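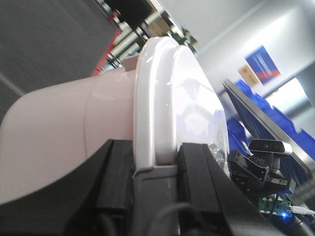 Two robot grippers at work, the nearer one closed on the white rim of a pale pink container.

Automated container handling is the use of robot arms to grip, move and put down plastic bins and lidded containers in a stockroom or packing area. The article describes its use at Tarner, a packing company in Jallau, where it was introduced in October and where its effects on the staff have been followed in some detail.

Background

Before the change, all containers at Tarner were lifted by hand. A shift had nine workers, and the same persons filled the bins, carried them to the shelves and brought the empty ones back. Complaints of pain in the shoulders and wrists were common. The company first tried a lifting trolley, named Geltum after the workshop which built it, but the trolley was too wide for the passages between the racks and was given up.

The work

The arms are supervised from a position called Fu, which is the old name of the sorting desk. They handle two kinds of container: open blue bins and larger ones with a lid. Lidded containers are considered the more difficult, as the gripper can meet the rim or the latch at a wrong angle. Bins on the lower shelves may still hold packing waste such as bags and strips of paper, and taking this out remains a task for people.
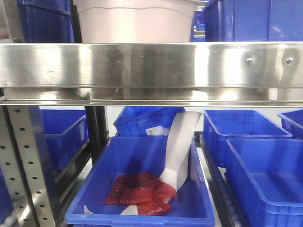
Effects on staff

No post was removed, but the content of the posts changed. Four workers moved to supervision, and the others kept the filling and checking of bins. Supervisors attend a course of up to two weeks. Mārtiņš Dzene, shift leader, has described the new work as lighter for the back and heavier for the eyes - he must watch for long periods in which his help is not needed.

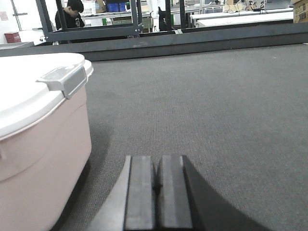

Pay was a matter of dispute. The company at first treated supervision as equal to carrying, while the staff held that it was a skilled task. Under an agreement dated Jan 6, 2026, supervisors receive a higher rate, and every worker may ask to change between the two kinds of work.

Austra Sproģis, who represented the staff in these talks, has criticised the loss of conversation during the shift. Carrying was usually done in pairs, and supervision is done alone. Shared breaks were made longer for this reason.

See also

Manual handling
Job rotation
Warehouse automation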